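Kategorie: Stadtleben | Schlagwörter: Kleidertausch, Wokberg, Nachhaltigkeit

Tauschregal statt Tonne: Wokberg bekommt sein Kleiderhaus

Jetzt ist es offen, und es ist richtig schön geworden! Seit Januar hat Wokberg ein festes Haus für gebrauchte Kleidung. Im früheren Schuhgeschäft an der Brückengasse, das fast drei Jahre leer stand, hängen jetzt Mäntel, Blusen und Kinderjacken im Schaufenster, und wer hineingeht, zahlt an der Tür nichts. Getauscht wird nach einem einfachen Prinzip: Für jedes gebrachte Stück darf ein anderes mit. Wer nichts zum Tauschen hat, legt 2 Euro in die Büchse und sucht sich trotzdem etwas aus.

Schon am Eröffnungstag reichte die Schlange bis zur Apotheke. 619 Besucherinnen und Besucher kamen in der ersten Woche, und am Ende dieser Woche waren 1.165 Kleidungsstücke über den Tresen gegangen, von der Skihose bis zum Konfirmationskleid. Für eine Stadt unserer Größe ist das eine Menge, und man merkte es auch an der Stimmung: In der Umkleide wurde laut beraten, wildfremde Leute reichten sich Pullover über den Vorhang (»Der steht Ihnen viel besser als mir!«), und eine Schülergruppe zog gleich mit den neuen Jacken los.

Die Idee stammt aus Gedimville, der Partnerstadt von Wokberg. Dort läuft ein ganz ähnliches Haus seit Jahren, und eine kleine Delegation hat sich im vergangenen Sommer zeigen lassen, wie die Annahme organisiert ist, wie die Regale stehen und wie man verhindert, dass sich im Keller die Säcke stapeln. Mitgebracht hat sie vor allem eine Erkenntnis: Sortiert wird gleich bei der Abgabe, am selben Tag, und was nicht mehr tragbar ist, kommt gar nicht erst ins Lager.

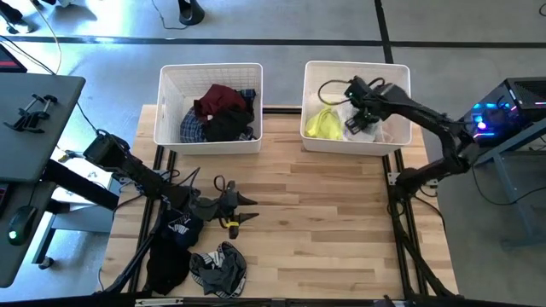
Wer etwas abgeben möchte, kann das werktags zwischen 15 und 18 Uhr tun. Angenommen wird gewaschene Kleidung in allen Größen, dazu Schals, Mützen und Gürtel; Bettwäsche und Schuhe vorerst nicht. Am liebsten ist dem Team eine kleine Menge, die sich schnell durchsehen lässt. Ein weißer Wäschekorb mit Karo, Dunkelrot und Schwarz bunt durcheinander ist völlig in Ordnung, vorsortieren muss zu Hause niemand. Auch kräftige Farben gehen gut weg, Neongelb zum Beispiel suchen viele zum Radfahren in der dunklen Jahreszeit. Größere Mengen, etwa aus einer Haushaltsauflösung, bitte vorher am Tresen anmelden.

Im hinteren Raum entsteht gerade die Nähecke. Zwei Maschinen stehen schon, eine dritte ist versprochen, und der Stoffladen Tamura vom Marktplatz hat Garn, Knöpfe und Reißverschlüsse gespendet. An den offenen Nähabenden ab 19 Uhr wird geflickt, gekürzt und umgearbeitet, auch Anfänger sind herzlich willkommen. Beim Probeabend wurde aus einem Herrenhemd eine Kinderschürze und aus zwei kaputten Jeans eine Tasche, die sofort eine Liebhaberin fand. Großartig!

Die Miete ist für das erste Jahr gesichert. Einen Teil trägt die Stadt, den anderen die Wäscherei Pluvent, die außerdem einmal im Monat Wintermäntel und Daunenjacken kostenlos reinigt. Gesucht werden noch stabile Kleiderbügel (50 Stück fehlen allein für die Kinderabteilung) und Menschen, die eine Schicht am Tresen übernehmen möchten. Eine Liste hängt innen neben der Tür.

Und im Frühjahr geht es weiter: Dann soll die Brückengasse einen Nachmittag lang gesperrt werden, damit die Kleiderstangen draußen stehen können, mit Musik, Kuchen und einer Modenschau, bei der alle mitlaufen dürfen. Angemeldet haben sich schon die Tanzgruppe der Grundschule und der Seniorenchor.

Kommentare (4)

brueckenkind
War gleich in der ersten Woche da und habe einen Wollmantel gefunden, der passt wie angegossen. Danke an alle am Tresen!

Heike_W
Gibt es auch Umstandsmode? Ich hätte zwei Taschen voll abzugeben.

rotkehlchen77
@Heike_W Ja, hinten links neben den Babysachen. War aber ziemlich leer, die freuen sich bestimmt.

Oberwokberger
Schöne Sache, aber 15 bis 18 Uhr schaffe ich mit der Arbeit nicht. Kann man die Sachen auch beim Nähabend mitbringen?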